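I bought the Tenesach document wallet in September, right after I spent 30 minutes at the county title office digging through a glove box's worth of crumpled paper while the clerk waited. I was selling my old hatchback, the buyer was standing next to me, and I couldn't find the lien release. Never again!

So, the wallet. It's a zippered folder about the size of a paperback, made to live in your car and hold your registration, insurance card, title copy, service receipts and whatever else your state likes to ask for. There are 29 slots if you believe the tag. I use maybe half of them, and the tiny ones in the back are only good for business cards and old parking stubs.

What I like most is the big clear pocket on the inside flap. Registration goes on one side, insurance card on the other, and I can hand the whole thing over at a traffic stop or an inspection without pulling anything out. The plastic doesn't stick to the ink either, and my last one (a Stument, cheaper, from the gas station) peeled half the numbers off my insurance card.

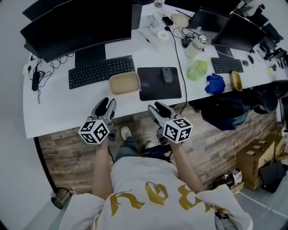
The zipper is fine. It catches on the corner if you overstuff it, and I overstuff everything, so I've learned to keep the tire receipts at home. The title pocket is my one real complaint - a full sheet has to be folded in thirds, and my state's title paper is thick. I keep a photocopy in there and leave the real one in the drawer, where it should be anyway.

It also came with a little bill of sale pad, which I figured was junk. Then my neighbor Seung-woo Yang borrowed a sheet when he sold his pickup over in Bornside, and the title office took it with no fuss. Check with yours first, though, some states want their own form, and some want it notarized.

It's been through a summer on the dash and one spilled coffee. The cover faded a bit and the papers stayed dry. The Hong version has a pen loop and a magnetic snap, and I'd pay a couple bucks more for the loop alone - I never have a pen when there's an odometer line to fill in.

Four stars from me. I've already ordered a second for my wife's car, in red this time.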